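About Us

Hey, welcome in! I'm Till Kohlhase, and I run the Valtham Line School, a football school for offensive and defensive linemen. Just linemen. If you throw it, catch it or kick it, I wish you all the best and I can give you the number of a guy across town.

I played center for longer than my knees wanted me to. High school, then a small college, then three seasons of semi-pro ball with the Tesside Rams, where the bus broke down more than we scored. I was never the biggest guy in the room. I was an undersized center who had to get there first with his feet and get his hands inside, and I got pretty stubborn about both. Most of what I teach comes out of those years, plus a whole lot of film.

The school started in my driveway. My neighbor's kid had been moved from tight end to left tackle two weeks before the season, and he was getting run around like a traffic cone. We worked on his kick slide every night until the streetlights came on. Then he brought a friend, then the friend brought his cousin, and my wife very politely asked when she could park again.

So we moved. We're in the old carpet warehouse on the east side of Valtham now, with 3,765 square feet of turf, a two-man sled, a chute I welded myself (it's a little crooked, duck lower on the left) and a kitchen in the back where parents hang out and drink my coffee.
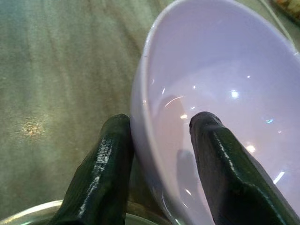

There are 19 players in each training group and I hold it there. I tried bigger groups one summer and hated it. A kid would take four reps and stand around for ten minutes, and you can't learn a punch by watching somebody else's. With the size we've got now I can get to every stance, every night, and I do. Ask them, they're sick of me.

What do we work on? Feet, mostly. Then hands, then feet again. Younger players spend their first month on stance and first step and hardly touch another person. I know that sounds dull, and some of them tell me so! But when we finally line them up across from each other in pads they stay on balance, and the grins are huge. Older players get into combo blocks, pass sets against speed, picking up stunts, and reading a front before the snap. The defensive guys get their own nights for get-off, hand fighting and holding up against a double team.

We have a couple of house words you'll hear a lot. Satix is our footwork ladder program, six levels, named by a ninth grader who refused to explain it. Fakir is the balance drill where you hold your pass set on a bumpy rubber mat while a partner shoves you. Everybody complains about Fakir. Everybody also wants to know who has the record, so it's up on the whiteboard by the door.

I get asked about weight all the time, usually by dads. I don't tell a 14-year-old to put on 30 pounds. Eat dinner, eat breakfast, sleep, lift with decent form, and let the body do what it's going to do. I've had skinny guards who could move anybody, and I've had giants who couldn't bend their knees.

I also won't promise you a scholarship. Some of our players have gone on to play in college and I'm proud as heck of them, but plenty just wanted to start on Friday night or stop getting yelled at in practice, and that's a good reason to come too. If a college coach calls me about one of mine, I tell him the truth, good and bad. The kids know that from day one.

An eight-week block costs $349. The summer lineman camp is $200 and includes lunch and a T-shirt that runs small, so size up. If money is tight, talk to me. I mean it, just pull me aside or send an email, and we'll work something out and it stays between us.

The next block starts in March. Bring cleats or turf shoes, a mouthguard and water. Helmets we can lend, though the big sizes go fast. Evening groups begin at 6:30 and I lock the front door at 6:40, so if you're stuck in traffic come around to the side and knock hard, the music's loud.

Want to see it first? Come by any evening we're training and watch from the kitchen. Coffee's on the counter.

Till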